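덴이스덴 놀이교구 대여실에서 운영하는 역할놀이 교구의 반납 점검, 세척, 건조, 보관 절차를 정리한 안내입니다. 대여실 본관과 톨트브리지 분관에 공통으로 적용하며, 교구를 장기 대여하는 어린이집과 유치원에서도 같은 순서를 따라 주시기 바랍니다.

# 역할놀이 교구 세척 및 보관 안내

## 적용 대상

본 안내는 주방놀이, 가게놀이, 병원놀이에 쓰이는 플라스틱 모형과 쟁반, 그릇, 천 인형을 대상으로 합니다. 현재 등록된 역할놀이 교구는 모두 586점이며, 대여 단위는 낱개가 아닌 꾸러미입니다. 한 꾸러미에는 서로 다른 재질의 교구가 함께 들어 있으므로 반납된 상태 그대로 한꺼번에 세척하여서는 안 됩니다.

건전지를 사용하는 교구, 원목 교구, 종이 교구는 본 안내의 적용을 받지 않습니다. 해당 교구는 마른 천으로 표면만 닦은 뒤 담당 창구에 인계합니다.

## 준비물

- 중성세제(무향 제품을 권장합니다)
- 부드러운 솔과 홈 청소용 가는 솔
- 보풀이 남지 않는 마른 천
- 물 빠짐이 좋은 건조 선반
- 세탁망
- 점검표와 필기구
- 식품 접촉 표면에 사용할 수 있는 소독제

소독제는 제품 표시사항에 적힌 희석 비율과 접촉 시간을 그대로 지켜야 합니다. 서로 다른 소독제를 섞거나 세제와 소독제를 동시에 사용하는 일은 금지합니다.

## 1단계: 반납 점검

꾸러미를 받으면 구성표를 먼저 펼치고, 내용물을 밝은색 작업대 위의 쟁반에 옮겨 담습니다. 구성표의 순서대로 교구를 하나씩 확인하며, 빠진 교구가 있으면 점검표의 비고란에 교구명을 기재합니다. 이 단계에서는 세척을 시작하지 않습니다. 물이 묻은 뒤에는 가는 금이나 찍힌 자국을 알아보기 어렵습니다. 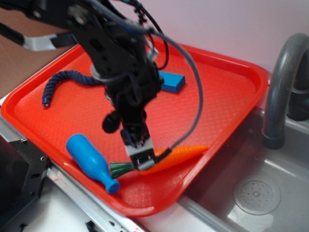
점검표에는 교구의 재질, 파손 여부, 오염 정도를 각각 따로 적습니다. 오염 정도는 ‘일반’과 ‘집중’으로만 구분하고, 그 밖의 표현은 사용하지 않습니다. 스티커나 점토가 붙어 있는 경우, 색연필 자국이 남은 경우, 음식물이 묻은 경우는 모두 ‘집중’에 해당합니다.

다음에 해당하는 교구는 즉시 대여 목록에서 제외합니다.

- 가장자리가 날카롭게 깨진 교구
- 손으로 눌렀을 때 갈라진 틈이 벌어지는 교구
- 작은 부속이 떨어졌거나 떨어질 우려가 있는 교구
- 봉제선이 풀려 충전재가 보이는 인형
- 도색이 벗겨져 손에 묻어나는 교구

제외한 교구는 올베라 관리대장에 등록하고 별도 보관함에 넣습니다. 접착제로 붙여 다시 대여하는 것은 허용하지 않습니다. 영유아가 교구를 입에 넣을 수 있다는 점을 항상 전제로 판단하여 주십시오.

## 2단계: 재질별 분류

점검을 마친 교구는 단단한 플라스틱, 속이 빈 플라스틱, 천과 봉제류의 3개 묶음으로 나눕니다. 단단한 플라스틱은 물에 담가 세척할 수 있습니다. 속이 빈 플라스틱은 이음매로 물이 스며들 수 있으므로 담그지 않고 젖은 천으로 닦습니다. 천과 봉제류는 세탁 표시를 확인한 뒤 세탁망에 넣습니다.

속이 비었는지 겉으로 구분되지 않을 때에는 귀 가까이에서 가볍게 흔들어 보거나 바닥면의 구멍을 확인합니다. 그래도 판단이 어려우면 속이 빈 플라스틱으로 간주하여 처리합니다. 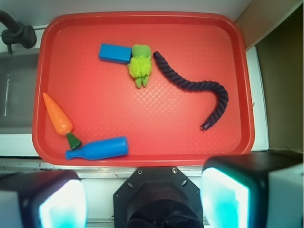 글쓴이 표은겸

분류 작업대와 세척대는 가능한 한 떨어뜨려 배치합니다. 공간이 좁은 기관에서는 점검과 분류를 모두 끝내고 작업대를 비운 다음 세척 용구를 꺼내는 방식으로 시간을 나누어 운영하시면 됩니다. 톨트브리지 분관도 이 방식을 따르고 있습니다.

## 3단계: 세척

작업자는 손을 씻고 장갑을 착용합니다. 물은 손을 편안하게 담글 수 있는 미지근한 온도로 맞춥니다. 뜨거운 물은 얇은 플라스틱을 변형시키고 접착 부위를 약하게 하므로 사용하지 않습니다.

1. 중성세제를 표시된 양만큼 물에 풉니다.
2. 단단한 플라스틱 교구를 담그고 부드러운 솔로 표면 전체를 문지릅니다.
3. 무늬나 주름, 홈이 있는 부분은 가는 솔로 결을 따라 한 번 더 닦습니다.
4. 흐르는 물에서 세제가 남지 않을 때까지 헹굽니다. 거품이 보이지 않더라도 표면이 미끄러우면 다시 헹굽니다.
5. 오염 정도가 ‘집중’인 교구는 헹군 뒤 상태를 확인하고, 필요하면 처음부터 반복합니다.

채소나 과일 모형은 꼭지와 잎이 만나는 부분에 이물질이 끼기 쉽습니다. 잎을 한쪽으로 젖혀 안쪽까지 닦되, 강하게 당기지 않도록 합니다. 쟁반과 접시는 바닥면의 무늬와 테두리 안쪽을 따로 닦아 주십시오. 연마제가 든 세제나 철 수세미는 표면에 흠집을 내고, 그 흠집에 다시 때가 끼게 되므로 사용을 금합니다.

봉제 인형은 세탁 표시에 물세탁 가능이라고 적힌 경우에 한하여 세탁합니다. 털이 긴 인형은 세탁 전에 마른 솔로 엉킨 부분을 풀어 둡니다. 섬유유연제는 사용하지 않습니다. 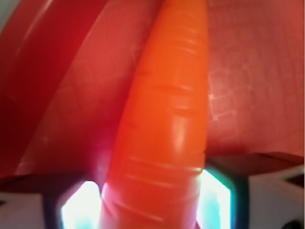
## 4단계: 소독

소독은 세척과 헹굼이 끝난 교구에만 실시합니다. 오염물이 남은 표면에는 소독제를 뿌려도 충분한 효과를 기대하기 어렵습니다. 소독제는 교구에 직접 분사하기보다 천에 적셔 닦는 방법을 권장하며, 작업 중에는 창문을 열어 둡니다.

스코들로 세척실에서 사용하는 희석액은 접촉 시간이 60초로 정해져 있습니다. 다른 제품을 쓰는 기관은 이 시간을 그대로 옮겨 적용하지 말고 해당 제품의 표시사항을 따라야 합니다. 접촉 시간이 지나면 깨끗한 물로 헹구거나 물에 적신 천으로 닦아 냅니다.

희석액은 당일 사용할 양만 만들고, 남은 용액은 제품의 폐기 방법에 따라 처리합니다. 음료병이나 식품 용기에 옮겨 담는 일은 어떠한 경우에도 금지합니다.

## 5단계: 건조

헹군 교구는 마른 천으로 큰 물기를 닦고 건조 선반에 서로 닿지 않게 놓습니다. 그릇과 쟁반은 세우거나 엎어 둡니다. 직사광선이 드는 창가와 난방기 앞은 피하여 주십시오. 색이 바래거나 모양이 휘는 원인이 됩니다.

봉제 인형은 모양을 바로잡은 뒤 그늘에서 말립니다. 겉이 마른 것처럼 보여도 속의 충전재에는 습기가 남아 있을 수 있으므로, 몸통의 가운데를 눌러 차가운 느낌이 없는지 확인합니다. 습도가 높은 8월에는 제습기를 함께 가동합니다.

## 6단계: 재포장 및 보관

건조가 끝난 교구는 구성표와 다시 대조하여 꾸러미로 묶습니다. 무거운 교구를 아래에, 봉제류를 위에 넣고, 통기 구멍이 있는 보관함을 사용합니다. 보관함 앞면에는 꾸러미 이름과 세척 완료 표시를 붙입니다. 선반의 가장 낮은 칸은 바닥 습기의 영향을 받으므로 플라스틱 교구만 두도록 합니다.

올베라 관리대장에는 세척 담당 창구, 세척 방법, 제외 교구를 입력합니다. 입력이 완료되지 않은 꾸러미는 대여 가능 상태로 전환되지 않습니다. 장기 대여에 참여하는 51개 기관은 월말까지 점검표 사본을 본관 창구로 제출하여 주시기 바랍니다.
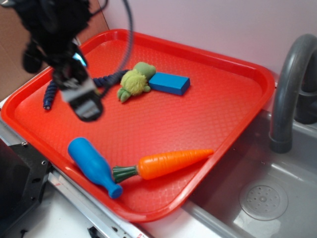 **식기세척기로 플라스틱 교구를 세척해도 됩니까?**

식기세척기 사용은 제조사가 제품 표시사항에서 허용한 교구에 한합니다. 표시가 없거나 지워진 교구는 손으로 세척하여 주십시오. 허용된 교구라도 고온 건조 기능은 끄고, 크기가 작은 교구는 뚜껑이 있는 바구니에 넣어 돌려야 합니다.

**대여 기간 중에 교구가 더러워지면 어떻게 합니까?**

가벼운 오염은 물에 적신 천으로 닦은 뒤 말려서 계속 사용하실 수 있습니다. 구토물이나 혈액이 묻은 교구는 사용을 중단하고 밀봉하여 본관 또는 톨트브리지 분관 창구에 알려 주십시오. 다른 교구와 같은 보관함에 넣어 반납하지 않도록 합니다.

**구성표를 분실한 경우 재발급이 가능합니까?**

본관 창구에 꾸러미 이름을 알려 주시면 새 구성표를 발급하여 드립니다. 재발급 비용은 없으며, 구성표가 도착할 때까지 해당 꾸러미의 교구를 다른 꾸러미와 섞지 말아 주십시오.

점검표 양식은 본관과 분관 창구에 비치되어 있습니다.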